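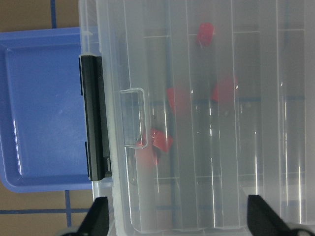

Shop > Craft Room > Paper & Tape > Serketti Low-Tack Tape

Posted 10/12/21 by the Lemamholm shop desk

Serketti Low-Tack Tape, pack of 3

We've sold this tape at Lemamholm longer than almost anything else on the shelf, and we still reach for it first when a stencil needs to stay put. 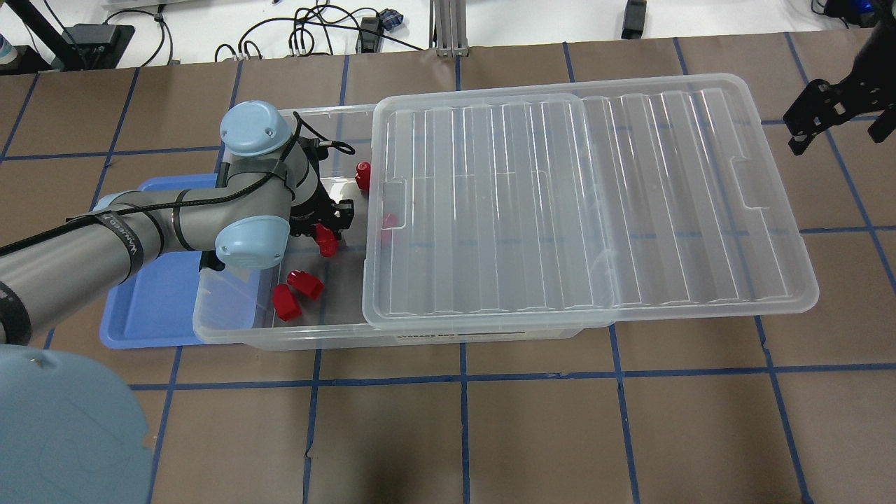
What it's good for

Quilt layouts, card making, sign lettering – anything you want to mark out now and peel up later. It tears by hand, and you can write on it in pencil 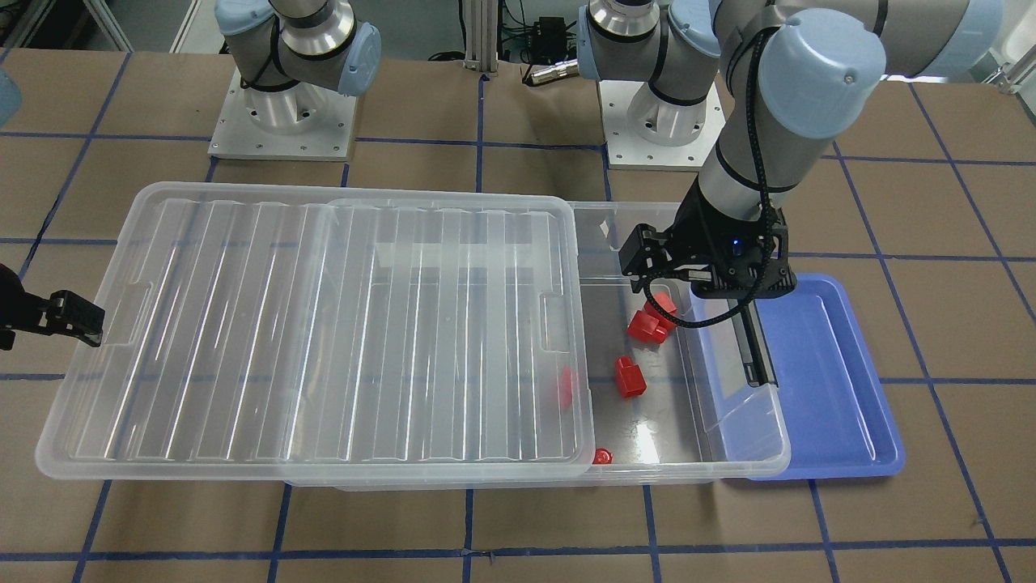 or in ballpoint, if you let the ink sit a minute before you lean on it.
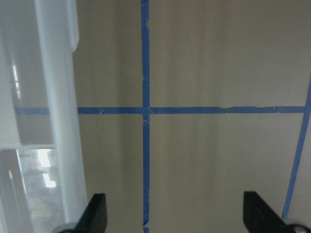

Store your rolls flat, in a drawer, away from the radiator. When you lay out a grid, press the ends down well with a thumbnail, or you may get a little torn flap sticking out beside the strip, like the one near the top of the long blue line. Snip it off and carry on!

Sign up for our newsletter and get 2 free pattern sheets.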